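About Virudar

Independent testing of household grippers and pick-up kits
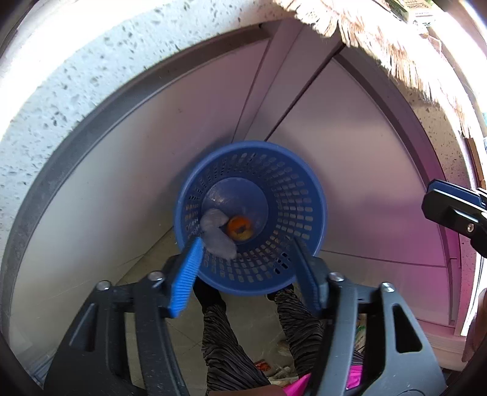
Virudar started in Urkodstead with a grudge against product videos. We had bought a gripper kit on the strength of one, a very smooth film of a very smooth ball being lifted off a very clean table, and it couldn't manage a sponge. So we test on dull things. A perforated waste basket with a tissue and a bit of fruit peel in it is a fair job for two jaws, and a ridged blue pad on one finger doesn't impress us until we've seen the numbers.

Our longest review so far is of the Kun hand-held kit, sold by Womlow. It took 2526 lifts over 3 months, starting in April. We logged 316 drops. Womlow's brochure calls the grip "dependable." We would call it fair on rims and poor on anything soft, and we'd like to know what they were lifting.

We buy every kit at the listed price, and we don't take loans, gifts or early units. A maker may read our report before it goes up and may correct a part number. The verdict stays as written.

What we don't do: repairs, sales, or predictions about when a machine will clean your house. We've been asked that last one a lot and still have no answer worth printing.

Page last changed September 2021.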